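Porkeck Community Hall
Beverage Table and Disposable Cup Inspection
Checklist with comments
Inspection date: 4/4/25
Areas covered: main hall, serving table, supply closet
Previous inspection: November
Result: Pass with two items open

Ratings used on this form: OK, Needs Work, N/A. Every Needs Work rating must have a comment. Comments on OK items are optional.

Section A. Table and floor

A1. Table legs locked, braces fully extended. OK
Comment: One brace on the long folding table was stiff. Lubricated and retested.

A2. Table level, no rocking under hand pressure. OK

A3. Tablecloth lies flat, no folds in the serving area. OK
Comment: A fold no thicker than a pencil is enough to tip a full cup. Smooth the cloth from the center outward before anything is set on it.

A4. Tablecloth does not touch the floor on any walking side. Needs Work
Comment: The longer cloth reached the floor on the aisle side during setup. Use the shorter cloth, or clip the excess under the tabletop. Remains open until clips are in the closet.

A5. Cords kept out of the serving area and off the walking path. OK
Comment: The urn cord goes to the wall outlet behind the table. No extension cord is permitted for the urn.

A6. Floor dry, mat in place under the dispensing side. OK

Section B. Hot drinks

B1. Urn on a stable surface, set back from the table edge. OK

B2. Urn lid locks, and the tap closes without dripping. OK
Comment: Tap washer replaced after the November inspection. No drip noted over the test period.

B3. Dispensed temperature checked with the probe thermometer. OK
Comment: First reading was 195 F at the tap, which is too hot to hand out. Thermostat turned down and the urn left to settle. Second reading was within the hall limit. Record both readings on the urn card.

B4. "Hot" sign facing the line. OK

B5. First aid kit within reach, burn dressings in date. OK

Section C. Cup stock and storage

C1. Cups stored off the floor in closed cartons. OK
Comment: One full carton of Famau single-wall cups, 1000 count, and an opened carton of Calado ripple-wall cups. Both on the middle shelf.

C2. Sleeves of cups closed after opening. Needs Work
Comment: Two opened sleeves had been left with the plastic torn down the side. Contents discarded. Fold the end over and clip it — do not return loose cups to a sleeve. Remains open until the next check.

C3. Cups stored away from cleaning products. OK
Comment: Grirodus surface cleaner moved to the lower cabinet. It had been on the same shelf as the lids.

C4. Stock rotated, oldest carton in front. OK

C5. No sign of moisture, pests or crushed cartons. OK

Section D. Cup condition

Take sample cups from each opened sleeve and check them on the serving table under normal room light. Cups used for this check are not served.

D1. Rim fully rolled, no split or flat spot. OK
Comment: Run a gloved finger once around the rim. A flat spot will leak under a lid.

D2. Side seam closed over its full height. OK
Comment: Look inside as well as outside. A seam that lifts at the base generally fails first.

D3. Base seated evenly, no gap at the wall. OK

D4. Interior clean, no dust or loose fiber. OK

D5. Wall returns to shape after light pressure on both sides. OK
Comment: Light pressure only. A cup that creases is rejected along with the rest of its sleeve.

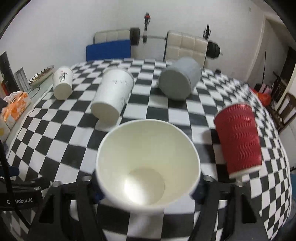 Can a single-wall cup be used for coffee if the ripple-wall cups run out?
Only with a separate cardboard sleeve on each cup, and only after the urn has been checked under B3. Doubling two single-wall cups is not accepted at this hall, as the inner cup can lift out when a lid is removed.

D6. Lids match cup diameter and snap down all the way around. OK
Comment: Fill to 80 percent, fit the lid, tilt over the sink. No leak on either cup type.

Section E. Closing the table

E1. Urn switched off, unplugged and drained. OK

E2. Sample and used cups removed, none returned to stock. OK

E3. Spills wiped, cloth shaken out and bagged for laundry. OK

E4. Trash bags tied and taken to the outside bin. OK
Comment: Empty liquids into the sink first. A bag of half-full cups leaked in the hallway in November.

Open items
A4: cloth clips to be purchased.
C2: opened sleeves to be rechecked.

Keep this form in the binder in the supply closet.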